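Waiting for water below the Jidum dam

JIDUM -- The fishing families on the east bank moved uphill in November, before the reservoir reached the first row of houses. They were told the new village would have piped water by the time they arrived. It has one tank, filled by truck every 4 days, and a line of taps that have not been connected.

The dam was approved as part of a regional power plan meant to sell electricity across the border and bring in money for roads and clinics. Vindura, the contractor, built the wall and the access road. The resettlement work went to a second company, Clurkanance, under a separate contract that villagers say they have never been shown.

In all, 289 households were listed for relocation. Of those, 155 have received the full payment for land and fruit trees. The rest have had part of it, or are still arguing over how their plots were measured.
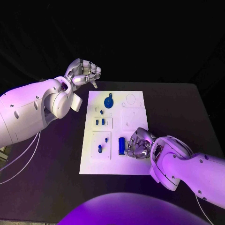
By Appiah
Reporting from Jidum

The measuring is the main complaint. Surveyors came in the dry season, when the riverbank gardens were bare, and recorded many of them as unused land. Families grow beans and tobacco there after the floods go down, and for some it was the only cash they made in a year. Under the payment rules, unused land earns nothing.

One woman keeps her papers in a rice sack hung from a roof beam. Her form lists a house, a pigpen and two mango trees. She says she had 54 trees, most of them young, and that the surveyor counted only those bearing fruit.

District officials say appeals are open and every claim will be checked again. The office that takes them is in the district town, half a day away by boat and bus, and closes at 3 p.m. Several people said they had made the trip and been sent home for a missing stamp.

Clurkanance says the water line is waiting on a pump. Vindura says its part of the work is done and sent questions about payments back to the district.

Meanwhile the men still go down to the water to fish. The old landing is gone, so they tie their boats to the tops of trees.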